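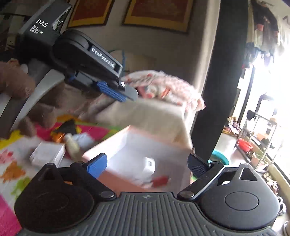

Unit 4. Good Practice for Hand-Held Gripper Recording in Homes
Joris Mertens, July

Reading for this unit: Skorlow procedure manual, chapter 3. Bring the blank session sheet from Unit 3.

4.1 Scope

These notes cover sessions in which a person holds one or two instrumented grippers and does household tasks such as putting away toys or folding bedding. Fixed-arm cells are treated in Unit 6. The industrial robot safety standards were written for powered machinery and say little about a tool moved by hand, so the rules below are course rules. A site may add to them. It may not drop any.

4.2 Terms

Operator: the person holding the gripper.
Episode: one continuous recording of one task, from start signal to stop signal.
Working area: the floor and surfaces the operator will reach or step on during an episode.
Reset: returning objects to a permitted starting layout.

4.3 Before the first episode

a) Inspect the fingers of each gripper. Pivot screws must be seated and pads must be flat on the finger. A pad with a lifted corner is replaced before use.
b) Open and close each gripper fully, 3 times. Note any sticking on the session sheet.
c) Check that both fingertips are visible in the camera view over the whole range of travel.
d) Pads of different color or texture may be used on opposing fingers. A colored pad is easier to find in the recording than a black one. Record which pad is on which finger, and do not swap them during a session.
e) Walk the route of the task once without recording. Foam mats, basins, shoes and thresholds are the usual trip points in a home. Move them or plan the route past them. If they stay, they stay for the whole session.

4.4 Lighting

An open doorway in daylight can be much brighter than the rest of the room. Exposure shifts when the camera turns toward it, and objects on the near side go dark. Set the task so that the main reach faces away from the doorway where possible. Do not close a curtain halfway through a session; end the session and open a new one.

4.5 Objects and layout

Use the household's own objects where consent covers them. Soft items (plush toys, blankets) and rigid items (boxes, small containers) should both appear in a tidying task. Clutter in the background is acceptable. Papers, screens and photographs showing people are removed or covered before recording.

A second gripper that is not in use is placed outside the working area. If it must remain in view, log it as a background object.

4.6 During the episode

Hold the start pose for 2 seconds. Move at the speed you would use without the tool. If an object is dropped, pick it up with the gripper and continue. Never use the free hand to correct a grasp. An episode in which the free hand touches the object is marked "assisted" and kept apart from the main set.

4.7 Worked case: Skarkton

The Skarkton set was submitted with 264 episodes. Review at Furkitz found that pad positions had been logged for the first session only. The grasps were usable, but finger contact could not be compared across sessions, and the set was returned for relabeling. Rule 4.3(d) dates from that review.

Exercise: draft a session sheet for a toy-tidying task in a bedroom with one bright doorway. State the route, the permitted layouts and the stop conditions. One page.

This site uses cookies to remember your display settings. Accept | Manage
Contact: Mertens course office | Copyright Mertens | Back to top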